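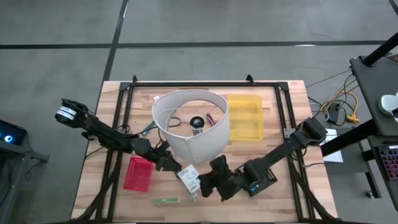

Keeping Palma Running

The first job of the day at the cell called Palma is wiping the table. Edivaldo Amaral does it with a barely damp cloth and then a dry one, working from the back rail to the front, and while he does it he looks. He looks at the wood for new scratches, at the rails for anything leaning on them, and at the cables where they leave the arms. The whole thing takes less time than making coffee. He has found more faults this way than with any meter he owns.

Palma belongs to Zinent, which has its workshop in Pranundale and builds and runs tabletop cells with a pair of robot arms on each. There are two of them in regular use. The other is called Tostia, and it lives at the far end of the building and gets fewer visitors. Amaral looks after both, but Palma is the older one and takes up most of his week.

The table is a butcher-block top inside a frame of black aluminum extrusion, with an arm on either side reaching in over the wood. Each arm ends in a two-finger gripper. The work changes from day to day, and most of it involves ordinary things from a kitchen drawer or a living room: baskets, trays, bundles of cord, a lamp. An operator sets them out, the arms move them, and the cameras record it. When a session ends, the table gets cleared or rearranged and the next one begins.

Amaral came to this from repairing packaging machinery, where a machine does the same motion all day and wears in the same place. "On a carton line I could tell you which bearing would go next," he says. "These arms go somewhere different every time. So I check everything, and I check it in the same order."

The order is written on a card. After the wipe come the frame bolts, starting with the corner brackets. The frame is rigid enough that you can lean on it, and people do. Over a few weeks the bolts nearest the operator's side work slightly loose, and a loose corner shows up later as an arm that reaches for something and arrives a little to one side. Amaral puts a paint mark across each bolt head and onto the bracket next to it. If the two halves of the mark no longer line up, the bolt has turned. He snugs it with a hex key, scrapes off the old paint and makes a new mark.

Then he moves to the arm bases. Each one is bolted down with its own hardware, and these he checks with a torque wrench. In January, one of the mounting bolts on the left side turned out to have a stripped thread, and the arm had been sitting on the friction of the other three. It had run that way for at least a week. Since then he takes the bolts fully out once a month, cleans them and looks at the threads under a magnifier.

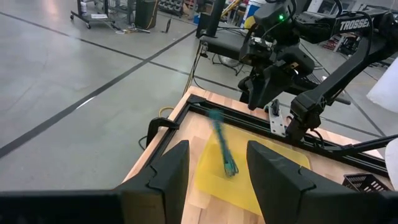

Grippers take the most abuse. The fingers are black plastic and stepped in profile, with a notch on the inner edge, and they touch everything: the object, the tray the object is in, and quite often the table. They get swapped as a pair, left and right together. Amaral tried changing only the worn one for a while and gave it up, as a new finger closing against an old one leaves a gap at the tip that you can slide a business card through.

A swap takes him 20 minutes with the power off, most of it spent on two small screws that sit deep behind the finger plate. He keeps a driver with a long shaft just for those. Once the new pair is on, he brings the power back, opens the gripper all the way, closes it slowly on a strip of paper, and tugs. The paper should hold along the full height of the tip. If it pivots, the fingers aren't parallel and the screws have to come out again.

He stocks spare fingers in a drawer by the hundred – the last order was for 100, and he was down to a handful when it arrived. The box also had a bag of screws that were a few threads too long. He has hung on to those, labeled DO NOT USE, and admits he should throw them out.

The cameras are a separate job. There is one near each wrist and there are others fixed around the table, and every one of them has to be clean, tight and pointed where it was pointed yesterday. The wrist cameras are the fussy ones. They ride along with the arm through every stop and start, and their brackets are small. Amaral cleans each lens with a puff of air first and a lens cloth second, and he has banned paper towels from the area by taping a note to the roll. After cleaning, he moves each arm to a stored pose and compares the live picture with a reference print. The gripper tips should land in the same spot. If they've drifted, he loosens the bracket, nudges it and tries again.

The fixed cameras drift less, but they get knocked. A backpack strap will do it, or a rolling chair. Zinent put tape on the floor to keep chairs away from the cell, and it works on most people. 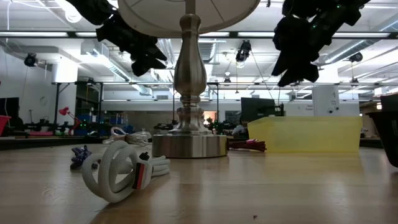

Cable work is what Amaral likes least and does most. Every joint on an arm moves, so every cable that runs along an arm bends, and a cable that bends enough times in one place will break inside its jacket, where you can't see it. The symptom is an arm that drops out for a moment and comes back. It may do this once in a morning and then behave for days.

He has a routine for finding the break. He puts the arm in a relaxed pose, opens the diagnostic screen, and flexes the cable by hand, a few inches at a time, from the base to the wrist. When the error counter jumps, he puts a ring of tape at that spot and does it again to be sure. Then the cable comes off and a new one goes on. He doesn't splice. He did it once on Tostia to get through an afternoon and lost the following day to it.

How the new cable is tied matters as much as the cable. It needs slack at each joint, and the slack has to go somewhere it won't catch on a tray or the frame. Amaral runs each joint to both ends of its travel before he closes the last tie, watching the loop open and shut. He uses hook-and-loop straps near the joints and zip ties only on the straight links. Zip ties near a joint, he says, are how he came to own so many dead cables.

Down on the floor it is less orderly. Power for the cell comes through adapters and outlet strips between the table and the workstation, and every new device adds a lead. He sorts it out a couple of times a year. He's considered a raised channel, but it would have to come up whenever the table moves, and the table moves more often than you would expect.

Everything goes in the log, a spiral notebook that he later types into a spreadsheet. The left arm had 1246 hours on it at the last entry. The right arm has fewer, having spent part of last year waiting for a shoulder motor. Next to the hours are the finger changes, the cable changes, the torque readings, and notes in the margin such as "squeak at elbow, gone after lunch" or "who moved the stand?" The notebook is more than 200 pages long and has been dropped in water once.

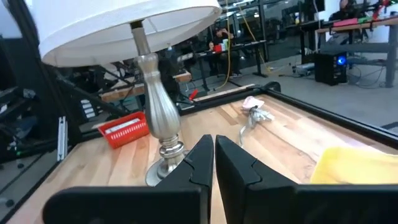

Calibration comes last, since any of the other jobs can upset it. The arms go to their home position and Amaral checks the marks on each joint by eye. Then he runs the software routine, which moves one arm at a time through a set of poses, and finally he brings the two grippers together over the center of the table until the tips are almost touching. It's an old-fashioned test and the software has no use for it. He likes it because it shows the whole cell at once. If the frame has shifted, or a base is loose, or a joint has lost its zero, the tips will miss each other and he will see it from his chair.

When they do miss, he works backward through the card. Zero the joints again, check the bases, check the frame. The worst case so far took him two days, and the cause was the table itself. One leg had come to rest on the edge of a strip of floor tape, and the top had taken on a slight twist. He moved it over by the width of the tape and the tips met.

Operators get a shorter card with just four lines on it. Wipe the table, look at the lenses, run the arms home, and write down anything odd. The last line is the one Amaral pushes hardest. New operators tend to restart the cell when something hiccups and carry on, and by the time he hears about it the error has been cleared. He now asks for the time of day and what the arm was holding. One operator started adding small drawings, and two others have picked it up from her.

There is a plan to give Tostia the same bracket layout as Palma, so that one drawer of spares will serve both. Amaral has the brackets already. He is waiting for three free days in a row, and has penciled them onto the workshop calendar twice.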